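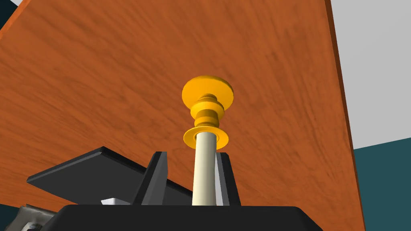
# Moving Your Harkau Save to a New PC

Harkau has cloud saves. They cover your settings, your key bindings and the color of your cape. The 69 hours you put into the campaign live in a folder on your old hard drive, and you get to carry them over by hand.

You'll need a USB stick and both machines.

1. Start the game on the old PC, load your latest save and rest at any inn. Resting forces a full save. Quicksaves don't copy, a fact the manual keeps to itself.
2. Quit to desktop. Then check the tray for the Truvby launcher and quit that too, since closing its window only hurts its feelings.
3. Open Documents, then Nasteck, then Harkau, then Slots. Copy the whole Slots folder to the stick. It can run up to 2000 MB if you never delete anything.
4. Install the game on the new PC and play until the first checkpoint, on the Costigan docks. Yes, you have to sit through the boat ride again.
5. Quit, turn cloud sync off in Truvby, and paste your Slots folder over the new one. Say yes to replacing files.
6. Start the game and pick Continue. If your old character is standing there, save in a fresh slot and turn sync back on.

## If it says "Save 17 is damaged"

It probably isn't. The game shows this message when the two PCs run different patches. Update the new one and try again before you start mourning.

Mods go in their own folder and need a clean reinstall. Set aside a Friday.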